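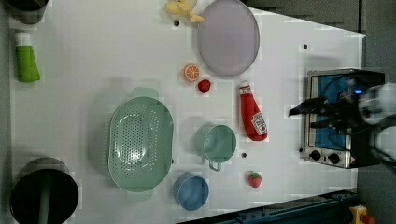

Visit report: Vuvomeck open day, Fullthorpe

Vuvomeck opens its Fullthorpe building to nurseries, toy libraries and small retailers once a year, on a Friday in February. The firm buys, checks and hires out pretend-play equipment, mostly role-play kitchens and the things that go in them. I went on behalf of our own lending service, with a list of questions on durability, cleaning and replacement parts. Doors opened at 9.30 and the groups went round at intervals.

Access and layout

The building is signposted from the ring road and has level access from the car park. The tour covers the returns bay, washing, sorting and the table room, and finishes at the store. According to the handout, the store holds 519 separate lines in 3821 numbered tubs. Each tub carries a printed contents sheet, with a duplicate kept at the desk. The aisles are narrow for a double buggy and adequate for a trolley.

Washing and sorting

Hard goods and soft goods are separated on arrival. Hard goods go through a rack washer and are left to drain overnight. Colanders are racked on their sides, as water otherwise sits under the base. Soft goods are washed in net bags at low temperature and dried flat. The spin speed is kept down to protect seams and stitched lettering, and I was told that lettering is the most frequent cause of a soft item being withdrawn.

The hire sets come under two names. Stakia is the cookware range: pots, cups, plates, bowls and a colander. Kocsis is the food, sold and hired by the tub. The two are booked separately, so a setting that already has its own pans can take food only. A mixed tub weighs up to 87 ounces packed, which one adult can carry without difficulty.

The table room

Most of my time went here. Mixed items are laid out on a white table, where pieces of different sizes and colours can be compared directly. The colander is a long oval in pale sage green with a flat tab at either end, and it is larger than I had expected from the price list. The tabs suit a two-handed lift. The green cup is close to it in colour, which makes the pair easy to sort as a set and rather harder to tell apart in a heap. The blue bowl and the pale purple plate give no such trouble. The squeeze bottle is bright green with a white cap.

The pots are darker and more plain than the rest. Of the pieces on the table I thought the large black one the nearest to ordinary household cookware in appearance. Our own members have asked for this more than once.

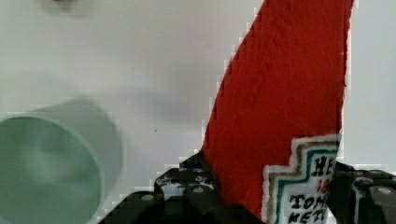 Soft food has one practical advantage over hard food: it makes very little noise when dropped. The ketchup bottle has a fuzzy, felt-like surface, and its stepped label has bands of green and tan inside a white edge. The lettering is in black, with small red numerals between the lines. Fine fibres stand up from the red surface, and I would want to know how that finish looks after a season of hire. I asked for a wash record and was promised one by post.

Questions put to staff

Missing pieces are charged singly at cost. Replacement lids and caps are held in stock for the cookware but not for older lines. Small fruit is issued only to groups with children over three, and the desk asks for confirmation of ages at booking. The standard hire runs for 82 days, with one renewal if no other group is waiting.

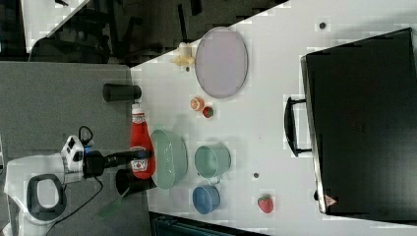

The table room, Fullthorpe: oval plate, small fruit, mug and cup, with one strawberry lying near the black case.

Lavender and white are close enough in tone that the plate is best stored with the darker pots. The strawberry is easy to identify by its green top. The plainer round fruit is less so, and our contents sheets would need a picture next to each name.

Tea was available in the entrance area until noon. Price lists for both ranges are in the office folder, together with the booking form. Orders for the summer term have to reach Fullthorpe before the Easter closure.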